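Tarigan Door Pack for simulated robot training: review after one August of use

Reviewed by Kartini Entili
12/01/2018

I work in a small group which studies how a robot can learn to open doors. We have one real arm and one real door, and both of them break more often than I would like, so most of our training is done in simulation. This year we bought the Tarigan Door Pack, a set of rendered rooms with doors that move on hinges, together with a small tool for running trials in them. I used it for one full month and I want to write down what I found, because when I was looking for a review myself I could not find any.

First, what you get. The pack has 11 rooms, and in each of them there is at least one door with a handle. You can change the stiffness of the hinge, the friction, the height of the handle and the force of the spring in the lever. The surfaces of the walls and floors can also be exchanged. It is delivered as a download with a manual in PDF. The manual is short, but it is correct, and I prefer this to a long one with mistakes.

Installation took me one afternoon. The only difficulty was the license file, which must be in the same folder as the program and not in the folder the manual calls "home." I wrote to the support address and Doina Janevski answered me the next morning with the solution. She also told me that the manual will be changed.

Our method is simple to explain. The policy receives a camera picture and the joint positions, and it must give the next small movement of the arm. We train it in many versions of the same room, where the colors, the light and the hinge are different each time. The hope is that the real door will then look to the policy like one more version. Other groups have used this idea before us. What we wanted to know is which of the changes matter for doors, and for this we needed rooms where every setting can be moved alone.

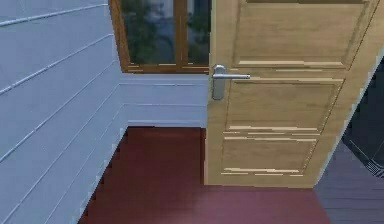 In this the pack is very good. I could keep the colors fixed and change only the friction, or the opposite, and the settings were saved in a plain text file next to each trial. My colleague Irfan Pangaribuan, who does not trust any software, compared the saved files with the motion of the hinge and found no difference worth reporting.

For the main test we trained five policies, each with another group of settings allowed to change, and gave each one 1,000 simulated trials after training. A trial was a success when the lever was pressed and the door was pulled far enough for the arm to pass. The policy trained with changing colors only had 503 successes. When we let the hinge and the spring of the lever change as well, the result was clearly better, and on our real door the order of the policies stayed the same. I did not expect that the spring would be so important. Our policies without it often released the lever too early, and then pulled against a closed latch.

I must say that this is one real door in one laboratory. Herman Tuhumury from our group will repeat the test on the heavy door in the Allovcombe building, and maybe the picture will change.

Now the weak points. The rendering is not beautiful. The edges of objects are blocky, like small stairs, and you notice it most along the base of a wall or at the side of an open door. Smoothing can be turned on, but then each trial takes much longer, so we left it off. I was afraid that the policy would learn to use these stairs as a hint. We trained one time with smoothing and one time without, and the success on the real door was almost the same, so I stopped worrying.

The light is also too even for my taste. Strong shadows are possible only if you write your own light file, and the format of this file is explained on half a page. In our corridor the afternoon sun makes a hard line across the door, and this is the situation where our policies fail most.

Contact between the fingers and the lever is acceptable when the movement is slow. With fast movements the fingers sometimes go a little inside the metal and then jump out. We limited the speed and had no more trouble, but a group which studies fast motion should try the free version first.

Before this we used the Gresano rooms. They look nicer and the windows are much better made, but the doors have only two positions, open and closed, with nothing between. For our work this was the end of the discussion.

Price: one license covers five computers, which is enough for us. Updates are included for one year.

I give it four stars from five. I took one star away for the light. If you study grasping of small objects, there is not much in the pack for you. If you study doors, I recommend it, and please set the spring of the lever to change from the first day. We lost two weeks before we did it.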